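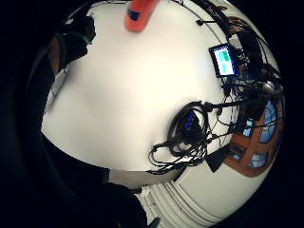 Figure 2. Work surface with coiled leads, a small display and a powered device beside the window.

3.2 Cable Storage and Surface Use

Cables took up more of the work surface than any other class of item in the Semville rooms. We treat them separately from tools and paper for two reasons. First, a cable that is connected at one end can't be put away without stopping the equipment it serves. Second, a loose cable has no fixed footprint, so the area it covers depends on how it was last set down.

Each room was surveyed using the Macedo form, which assigns every item on a surface to one of four states: stored, parked, in use, or unresolved. Evangelista coded all surfaces on site and Araújo coded them again from the photographs. The full set holds 3174 item entries, of which 176 were marked unresolved by at least one coder. Most of the disagreements concerned cables, and they fell mainly between "parked" and "in use."

Figure 2 illustrates the difficulty. The black cables on the white surface are coiled in overlapping rings, which under the form would normally indicate a parked item. A dark device with small blue lights lies within the coils, however, and thinner leads run from the bundle toward the cables around the lit screen. Loose ends and wire tips also spread over the surface below. The form allows only one state per bundle. Both coders entered this one as in use, on the rule that a lit device takes precedence over the arrangement of its leads.

We defined the occupied area of a bundle as the smallest convex outline that contains the coil and all of its trailing ends. This measure penalizes untied coils heavily. A bundle with a single long tail may claim several times the area of the coil itself, although most of the space inside the outline remains open. Users nevertheless tended to avoid that space. In the Brindavstead rooms, where the same form was applied in August, small items were seldom placed between a coil and its tails.

Placement near windows was recorded but not scored. A 40 cm strip along the window side was marked on each plan, and items that crossed its inner edge were assigned to the strip. The Ultico plans lacked window positions and were left out of this part of the analysis.

3.3 Recoding of Unresolved Items

Unresolved entries were reviewed jointly by both coders. Where no agreement was reached, the item kept its unresolved status and was excluded from the state totals, but its occupied area was still included in the totals for the surface.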